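Fr., 26. November

Wieder den halben Tag mit dem Angebot von Orkden verbracht. Ich habe es jetzt zweimal ganz gelesen und werde mit jedem Mal misstrauischer. Das Handgreifer-Set heißt dort »Starterpaket Haushalt«, Listenpreis 3105 Euro netto, und dafür bekommt man zwei Greifer, einen Koffer und einen Zugang zur Software. Die Auswertung kostet extra. Schulung auch, versteht sich. Auf Seite vier steht dann, man könne damit »in kürzester Zeit« 1000 Vorführungen einsammeln, aus denen der Roboter lernt. Wie lang ist kürzeste Zeit? Bei uns ging der Vormittag für knapp 80 drauf, und davon hat die Software die Hälfte als unbrauchbar markiert, ohne einen Grund zu nennen.

Pendo Nyanda sieht das gelassener. Sie meint, die 40 guten seien für einen ersten Tag ordentlich, bei Eltico sei es damals schlechter gelaufen. Mag sein. Eltico hat aber auch nie behauptet, dass jeder nach fünf Minuten Einweisung loslegen kann. Ich habe nach fünf Minuten vor allem gewusst, dass mir das Handgelenk wehtut. Das Ding ist vorne schwer, und wer es so hält, wie es im Heft gezeichnet ist, hat bald einen krummen Rücken.

Die Aufgabe war harmlos: Besteck und Kochlöffel vom Tisch aufnehmen und in den roten Behälter legen. Mit den dicken Griffen geht das ganz manierlich. Bei allem Dünnen wird es Glückssache, und ausgerechnet das Dünne fehlt im Werbevideo.

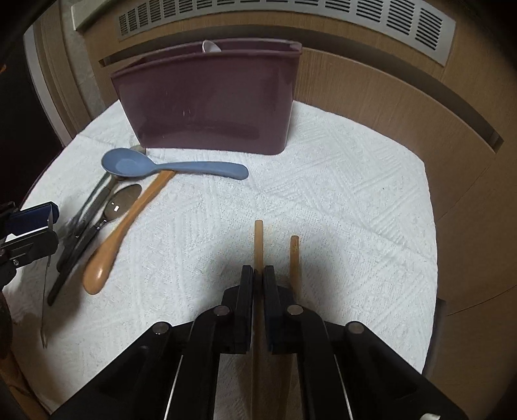 Barasa hat mittags angerufen und wollte wissen, ob wir kaufen. Ich habe gesagt, dass ich vor Dezember gar nichts unterschreibe. Erst will ich schriftlich haben, was mit unseren Aufnahmen passiert, wenn der Softwarezugang ausläuft. Dazu steht im Angebot ein einziger Satz, und der ist so gebaut, dass man ihn in beide Richtungen lesen kann. In Jernthorpe sollen sie das Set seit dem Sommer haben. Dort rufe ich am Montag an, am liebsten jemanden, der es selbst in der Hand hatte.

Ersatzpads für die Finger gibt es übrigens nur im Zehnerpack. Noch nachfragen, wie lange ein Paar hält.

Abends Suppe, früh ins Bett. Handgelenk mit Salbe eingerieben.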